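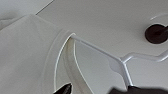 4.2 Governance after transfer

Figure 3. Flat beater attachment with white coating, close view.

The relocation of the Skalness maternity unit to the Destton campus placed 30 beds under a board on which the founding religious order kept two seats. Ledesma and Chrysikopoulos reviewed 315 submissions to the public consultation, most of which concerned ownership of the land. Clinical independence was raised less often – and mainly by hospital staff. The revised lease, published in October, gave the state full control of the site but left the order's seats in place.

Respondents in Huerta were more likely than those in Brisbridge to accept this arrangement. The difference remained after adjusting for age and distance from the campus. Responses received after the closing date were excluded.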